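Home Shop Care & Repair My Tickets Contact

Ticket 3809 – Down jacket flat and clumpy after storage
Opened by Hye-jin Shim, Friday, 8:40 a.m.
Handled by Hyun-seo Chae, Care & Repair desk

Hye-jin Shim wrote:

Good morning, and thank you in advance to whoever reads this, I know it's long. I have one of your Kellach down jackets, the red one, and I'm hoping you can tell me whether I've ruined it. My sister-in-law gave it to me three winters ago and I've worn it pretty much every cold day from then on, dog walks, school pickup, the lot. In the spring I rolled it up tight, pushed it into its own hood and put it in one of those bags you squash the air out of, and the bag went under the bed with the blankets. I got it out this week to pack for a trip (we're going somewhere much colder than here, even in July) and it came out looking like a pancake. The shoulders are fine. The sleeves are so-so. But along the bottom and on the left side there are hard little lumps and then nothing at all between them, and when I hold it up to the window I can see daylight through the empty parts.

Things I've tried already: shaking it, hanging it on the bathroom door while I showered, and twenty minutes in the dryer on the no-heat setting. The shower was my neighbor's idea and I think it made things worse. We leave in 11 days. Is there any hope, or should I be looking for another coat?

Hyun-seo Chae wrote, 10:15 a.m.:

Hi Hye-jin, and please don't go shopping for a coat just yet! What you're describing comes across this desk every summer, and in most cases the jacket comes back very nicely. Down that's been pressed flat for months sulks for a while, and if there was any dampness at all when it went into the bag, or a bit of body oil along the hem and cuffs, the clusters stick to one another and make those lumps. I'd skip the steam from here on.

Could you tell me a few things before we start? Was it washed before you put it away? Do the lumps break up when you pinch them, or do they feel like felt? Is there any smell, even a faint one? And have you seen feathers poking out along the seams? Once I know that I can tell you whether this is a home job or one for the workshop.

Hye-jin Shim wrote, 11:05 a.m.:

Not washed, I'm embarrassed to say. I wiped the cuffs with a cloth and called it good. The lumps do break up if I work at them, a bit like brown sugar that's gone hard. There's a smell but it's only a closet sort of smell, and no feathers that I can find. I've got it rolled up on the bed at the moment, which I suppose is exactly what I shouldn't be doing. 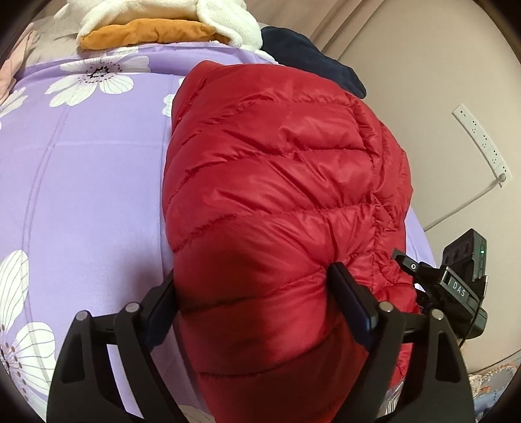

I should also say that our dryer is a small one. It's the Lernach that came with the apartment, and I've never been sure what the settings mean, as the dial has mostly worn off. There's a laundromat two streets over with the big machines if that's better. And do I need special soap? I've got regular detergent and a bottle of something called Molach that my mother swears by for wool.

Hyun-seo Chae wrote, 11:50 a.m.:

All good news so far. Lumps that crumble are only stuck, and a closet smell washes out. First thing, unroll it, lay it out flat or put it on a wide hanger, and leave it be until you're ready to wash. Use the laundromat, definitely. A small dryer doesn't give the jacket room to tumble, and the down in the middle stays wet long after the shell feels dry.

I'd leave the wool wash in the cupboard this time, and the regular detergent too. You want a soap made for down, and a small bottle is plenty. Then:

Empty the pockets, close every zipper and turn the jacket inside out. Wash it by itself in a front loader, gentle cycle, at 80 degrees Fahrenheit or as near as the machine lets you get. Skip the softener. When it's finished, run a second rinse, and a third if you still see suds. Lift it out with both arms underneath it – wet down is heavy and can strain the stitching inside.

Dry on low with three clean tennis balls. Every half hour or so, take it out, give it a good shake and pinch apart any lumps you find, working from the hem upward. This takes far longer than people expect. Mine usually needs most of an afternoon, and I bring a book. When you're sure it's dry, give it one more round, then hang it somewhere airy overnight.

If you still have empty patches the next morning, write back here and I'll book you in with Ha-neul Baek at the workshop, who can top up single baffles. There's a charge of $26 for that, and it would be tight with your trip, so do let me know early.

Hye-jin Shim wrote, Sunday, 7:20 p.m.:

Well, I've got my coat back! I was at the laundromat from lunch until nearly five and I made two friends, one of whom had opinions about tennis balls. After the first hour I was ready to cry, it looked like a wet cat and I could feel lumps the size of walnuts in the hem. I kept pinching and shaking like you said, and sometime in the fourth round it just started to fill out. The left side is as puffy as the right now. There's one section near the pocket that still seems thinner than the ones above it, though I can't see daylight through it anymore, and I may be looking too hard.

One more question, if you don't mind. How do I pack it for the trip? It takes up half the suitcase like this, and my husband is already eyeing the vacuum bags.

Hyun-seo Chae wrote, Monday, 9:10 a.m.:

Oh, I'm so pleased, thank you for telling me! Rolling it for a day or two of travel is perfectly fine, down is made to be squashed for short stretches. Fold the sleeves in, roll from the hem toward the collar without forcing it, and slip it into a loose cloth bag or an old pillowcase. Put it in the suitcase last, on top of the shoes and sweaters, and take it out the evening you arrive so it has the night to fluff up. Please keep your husband and his vacuum bags away from it. For the summer, hang it or lay it in a big cotton sack on a closet shelf, washed and fully dry.

As for the thin section, give it a few days of wear. Down shifts a little inside each baffle and it may well even out. I've put a note on your ticket for Ha-neul, so if it's still bothering you when you're home you won't have to explain everything again, just reply here and we'll send you a mailing label.

Status: Resolved – workshop note kept open at customer's request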